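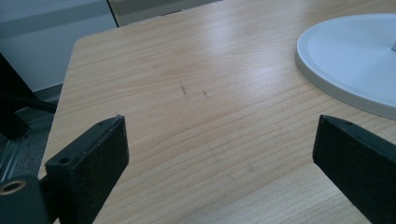 Do I need pension experience to apply for the survivor benefits position?

Experience with pensions is welcome but not required, and we will teach you our plan rules from the ground up during your first months with us. What we do need is someone who can read carefully, write a clear letter, and talk kindly with a person who has just lost a husband, a wife or a parent.

Survivor Benefits Representative
Atham Retirement Plan, Member Office
Full time, in person
Posted February 8, 2023

The Atham Retirement Plan is looking for a Survivor Benefits Representative to join our Member Office. We are a small office, and most of us have been here a good long while, so we don't get to write one of these very often. Please forgive us if it runs on a bit. We would like you to know what the job is before you take the time to apply for it.

About the plan

Atham was set up in 2000, when the pension plans of several smaller employers were brought together under one roof. Dranent and Henari are the two largest employers that pay into it today, and the rest are family businesses and shops. When a member dies, before or after retiring, there is very often something payable to someone: a monthly pension to a surviving spouse, a lump sum to a named beneficiary, or the remaining payments under whichever form of pension the member picked at retirement. Working out which of these applies, and to whom, is the heart of this job.

Last year the office opened 223 survivor files. Of those, 131 had a current beneficiary form on record, and those tend to go along smoothly. The others took a good deal more letter writing, phone calls and patience, and that is the part of the work where a thoughtful person makes the biggest difference to a family.

What you would be doing

Most days start with the mail and the phone messages. You would take the first call when a death is reported, write down what the family is able to tell you (which may not be much, and we never push), and send out the first packet, normally by the next business day. After that the file is yours until the benefit is either in payment or has been explained and closed.

In the course of a week you can expect to:

Check a member's service record and marital status against the plan rules that applied on the date of death.

Ask for death certificates, marriage certificates and, now and then, divorce decrees, and read them closely enough to notice when a name or a date doesn't match.

Explain the payment choices to survivors by phone, by letter, or across a desk if they would like to come in.

Stop or change pension payments already being made, and work with the payroll desk on any that went out after a death. These are hard letters to write, and we have some good ones you can borrow from.

Prepare denied claims for review, including the notice that tells a person how to appeal and how long they have to do it.

Help with our beneficiary form mailing in February, when the whole office pitches in and everybody's regular work slows down a little.

You would not be giving tax or legal advice. When people ask for it, and they do, you will need to be able to say so gently and point them to someone who can help.

Who you would work with

You would report to Gunvor Kvam, who manages the Member Office and reads every outgoing letter from a new representative until both of you are comfortable. She is particular about wording, and she will tell you why she changed something if you ask. There are 3 other representatives. Kerstin Engström handles retirement applications and would be your main trainer, and she has kept a notebook of odd cases over the years that is worth more than the manual. Wenche Sæther looks after disability pensions and covers survivor calls when the line is busy -- you would do the same for her.

What we are looking for

A high school diploma or the equivalent, and at least two years in a job where you dealt with the public and kept records. That could be a bank, a clinic, a school office, a funeral home, a union hall, a county office, or somewhere we haven't thought of.

Comfort with arithmetic. The system does the pension calculation, but you should be able to look at the result and feel that something is off when it is.

Plain, courteous writing. We ask every finalist for a short writing sample, described below.

Discretion. You will see Social Security numbers, bank details and family troubles, and all of it stays in the office.

A second language would be a real help to us, and so would any background in estates, probate or Social Security claims, but please don't hold back if you have none of these.

Hours, pay and benefits

The regular schedule is 8:30 to 5:00 with an hour for lunch. The work is done at our office, as many of our older files are still on paper. Once your training is finished we can talk about some flexibility in start times. The pay range is set by the office wage schedule, and we will gladly send it to you before you apply if you write and ask -- it won't be held against you. Benefits include medical and dental coverage, paid vacation and sick leave, and, as you would hope, membership in the pension plan itself from your first day of work.

How to apply

Send us a resume and a letter, a page or so, telling us why this kind of work appeals to you. You can mail them or drop them off at the front desk, addressed to Gunvor Kvam, Member Office, with "Survivor Benefits" on the envelope. References can wait until we ask for them.

We read applications as they come in and will keep the posting up until the position is filled. Everyone who applies gets a reply. Finalists will be invited for a conversation with Gunvor and Kerstin, and will be given a made-up file and an hour in a quiet room to draft a letter to the survivor. You may use the plan booklet while you write. If you need any kind of accommodation for the interview or the writing exercise, let us know when we call to set it up, and we will arrange it.

Current plan members and their relatives are welcome to apply. You would simply not be assigned any file belonging to your own family.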